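卓上双腕ロボットで食品と日用品を扱うときの作業手順と守るべき基準

小袋の菓子や食品、日用品を机に並べて双腕ロボットに扱わせる作業について、配置、動作、停止、記録の決めごとをまとめます。
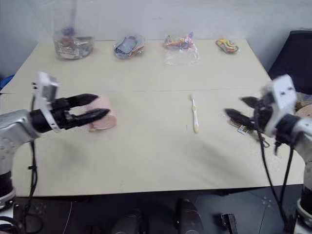 図1 机の奥に包装品、手前に歯ブラシとハムを置いた双腕作業

対象読者は、操作を担当する人と、その横で物品の準備をする人です。ロボットの組み立てや制御ソフトの導入は済んでいるものとします。最終更新は3月8日です。

1. 適用範囲

この手順は、机に固定した2本の腕で、手に持てる大きさの物品をつかむ、動かす、並べ替えるといった作業に使います。刃物、ガラス容器、ふたのない液体は対象外です。加熱した食品も扱いません。

産業用ロボットの安全要求についてはISO 10218シリーズ、人と同じ空間で動かす場合の考え方についてはISO/TS 15066が参考になります。ただし、この手順を守ることがそれらの規格への適合を意味するわけではありません。設置場所ごとのリスクアセスメントは別に行い、結果をこの手順より優先してください。

2. 用語

手前側:操作担当から見てロボットの腕の付け根に近い側。
奥側:腕の付け根から遠い側。
待機位置:腕を止めておく決められた姿勢。左右それぞれに登録します。
共有域:左右どちらの指先も届く範囲。
食品扱い:口に入れる部分が露出している物品。密封された菓子は含みません。

3. 始める前の点検

電源を入れる前に、次の順で確認します。

(1) 非常停止ボタンが操作担当の手の届くところにあるか。押して戻し、引っかかりがないことを確かめます。
(2) 手首から下りるケーブルに、ねじれ、被覆の傷、コネクタの緩みがないか。
(3) ケーブルのたるみが机の縁や腕の付け根に挟まれないか。腕を手で動かせる機種では、左右の可動端まで動かして見ます。
(4) 指の取り付けねじに緩みがないか。指先に前回の食品かすや包装の切れ端が残っていないか。
(5) 天板の継ぎ目に段差がないか。段差があると、薄い袋を滑らせたときに端が引っかかります。
(6) 椅子や荷物が腕の可動範囲に入っていないか。

ひとつでも合わないものがあれば通電しません。直したあとは(1)からやり直します。途中から再開すると、直す作業で動かしてしまったケーブルを見落とすことがあります。

4. 物品の配置

当面使わない物品は奥側に一列で置きます。手前側には、その回に動かすものだけを出します。列の間隔は指を開いた幅より広く取ってください。隣の袋を巻き込む失敗は、つかみ方を直すより間隔を広げたほうが早く減ります。

透明な袋は輪郭が認識しにくく、口の部分が垂れていると指に絡みます。袋の口は奥に向けて寝かせるか、下に折り込んでおきます。カップのように背の高いものは列の端に置き、腕が上を横切らないようにします。棒やストローが出ている場合は、その先端までを高さとして登録します。容器の縁で測ってはいけません。

歯ブラシのような細長いものは、向きを作業票に書いておきます。「縦、ブラシ部が奥」のように、軸の向きと頭の向きの両方を書きます。「まっすぐ置く」では、次の担当者が同じ状態を作れません。

食品扱いの物品は、口に入れない前提で使います。一度机に出したものは、見た目に変化がなくても食用に戻しません。保管容器には「試験用・食用不可」と書き、食べるための食品と同じ棚に入れないでください。

5. 速度と力の設定

初めての物品は、指先速度を毎秒120 mm以下にして始めます。同じ配置で3回続けて落下も接触もなく終えたら、毎秒200 mmまで上げてかまいません。それを超える設定は、この手順では認めていません。

把持力は弱いほうから決めます。ハムのような柔らかい薄切りは、強くつまむと切れるか、指に貼り付いて離れなくなります。指を開いたまま上から近づけ、机すれすれで止め、縁を拾うように閉じます。机への押し付けが出たら、力ではなく止める高さを直します。

袋菓子は、中身のある部分をつかむと砕けます。端の圧着部を狙ってください。紙のラベルがある面は滑り方が変わるので、表と裏のどちらを上にしたかも記録します。

6. 左右の腕の使い分け

左の腕は左側の物品、右の腕は右側の物品を担当します。共有域に入れるのは一度に片方だけです。もう片方は待機位置に戻すか、自分の側で停止させてから入れます。

受け渡しをする場合は、次の順序を守ります。

(1) 渡す側が受け渡し点まで運び、停止する。
(2) 受ける側が近づき、指を閉じる。
(3) 受ける側の把持を確認する。
(4) 渡す側が指を開き、来た方向へ退く。
(5) 渡す側が自分の側に戻ってから、受ける側が動き出す。

(3)を飛ばすと落下が増えます。把持の確認は、指の開き量かモーター電流のどちらかで行い、目視だけで済ませません。

両腕を同時に動かす作業では、操作担当は動いている腕の両方が見える位置に立ちます。片方の細かい作業に気を取られるようなら、同時動作をやめて交互に切り替えてください。

7. 人が手を入れるとき

物品の置き直しは、必ず両腕を止めてから行います。手順は「停止の声かけ、操作担当の復唱、停止表示の確認、手を入れる」です。片腕だけ止めた状態で反対側に手を入れることは禁止します。

終わったら手を机の外に出し、「出ました」と伝えます。操作担当は返事をしてから再開します。机から物品が落ちても、動作中は拾いません。床に置いた機材に当たりそうなときも同じです。先に止めてください。

長い袖、ひも付きの名札、外れやすい手袋は避けます。食品扱いの物品に触れる準備担当は、使い捨て手袋を手首に合った大きさで着けます。

8. 停止の基準

次のどれかが起きたら、担当者の判断を待たずに止めます。

・指先や手首が、予定していない物品に触れた
・袋が破れ、中身が机に出た
・ケーブルが机の縁や腕に引っかかった
・共有域に両方の腕が入った
・人の手が机の上に出た
・指令と動きのずれに気づいた

止めたあとは、すぐに原点復帰をかけないこと。指が何かをつかんだままだと、復帰動作で引きずります。つかんでいるものを確かめ、必要なら低速で指だけを開き、取り除いてから待機位置へ戻します。

9. 清掃

食品扱いの物品を使った回は、続けて別の物品を扱う前に指先を拭きます。中性洗剤を薄めた布で拭き、水拭き、から拭きの順です。アルコールを使うかどうかは指の材質で決まるため、部品の取扱説明書に従ってください。スプレーを手首に直接吹きかけるのは禁止です。液がケーブルの根元から入ります。

天板は奥から手前へ拭きます。継ぎ目には油分が残りやすいので、布の角を当てて線に沿って拭き取ります。歯ブラシなど口に触れる形の日用品も、作業に使った時点で試験用とし、個人の使用には回しません。

10. 記録

作業票には、回の番号、物品名、初期配置、左右の担当、速度設定、停止の有無と理由を書きます。番号は通し番号とし、失敗した回も欠番にしません。記入例は次のとおりです。

番号:3663
物品:歯ブラシ(手前側中央右寄り、縦、ブラシ部が奥)
担当:右
速度:120
停止:あり。奥側の小袋に接触
処置:小袋の間隔を広げて再配置。別番号で再実施

停止の理由には、見たことだけを書きます。「たぶん認識の遅れ」といった推測は備考欄に分けてください。後から映像と照らし合わせるとき、事実と推測が混ざっていると使えません。

11. 改訂の扱い

速度の上限と停止の基準を変えるときは、変更前の版を残し、変更した項目の番号を改訂欄に書きます。配置の工夫や清掃用品の変更は、作業票の備考に書いておけば、次の改訂でまとめて反映します。前の版の印刷物は作業場所から回収してください。

次回の定期見直しは11月です。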